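# Shared beverage stations on open floors: request for comment

**facilities_policy_farbridge** (moderator)

The Farbridge office is revising its standard on food and drink in shared work areas. Comments from member sites are invited until the end of October.

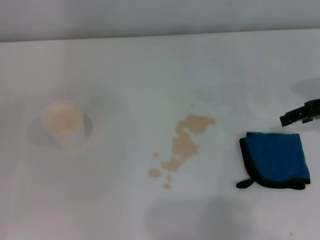

The current standard dates from the period when all staff had assigned desks. It permits drinks at any workstation and places cleaning duties on the person assigned to it. Under the shared seating plan, 87 desks now serve the whole second floor, and that duty no longer rests with any one employee. The draft proposes the following:

- Open cups are limited to the break area and the two long tables by the windows.
- Lidded containers are permitted at all desks.
- Each user wipes the desk before leaving it.

Sites that have adopted a similar rule are asked to state how it is enforced.

---

**ekine_siteservices**

Our site adopted a lid requirement last year. Compliance was satisfactory for the first month and declined after that. We do not issue penalties. Supervisors were asked to remind staff, and most found the task unwelcome.

We would recommend removing the third item or rewriting it. "Wipes the desk" was read by some employees as a duty to disinfect, and by others as a duty to brush away crumbs. Our revised text reads "leaves the desk clean and dry." Complaints about the wording have stopped.

---

**joly_records_unit**

This unit does not support the draft in its present form. The records room holds 1194 bound volumes that cannot be replaced, and lidded containers do leak. An exception for areas where paper originals are handled should appear in the standard itself and should not be left to local signs. We have had signs for years.

---

**facilities_policy_farbridge** (moderator)

> An exception for areas where paper originals are handled should appear in the standard itself

Accepted. A fourth item will prohibit all drinks, lidded or open, in records areas. Please send the room numbers to the facilities inbox.

---

**trutano_hr_liaison**

We ask that the office consider whether a rule is needed at all. The background note attached to the draft lists 31 reported spills over the year. Only 8 of these involved damage to equipment. The cost of the replacement keyboards was less than the cost of the lidded mugs our site purchased for staff, many of which were taken home and did not return.

There is also a matter of fairness. Employees with certain medical conditions need to drink often, and some cannot easily manage a lid. The draft contains no accommodation language.

---

**ekine_siteservices**

Reported spills are a poor measure. At our site the form takes around 8 minutes to complete, and staff do not complete it for a wet desk. We agree on the accommodation language.

---

**trutano_hr_liaison**

That may be so, but the office cannot base a standard on spills it has no record of. We maintain our objection to the first item.

---

**facilities_policy_farbridge** (moderator)

The objection is noted and will be carried forward with the draft. Accommodation language will be added under the general provisions. A second version will be posted in this thread. Until then the existing standard remains in force at all sites, including the provision on hot plates, which several members have asked about by private message.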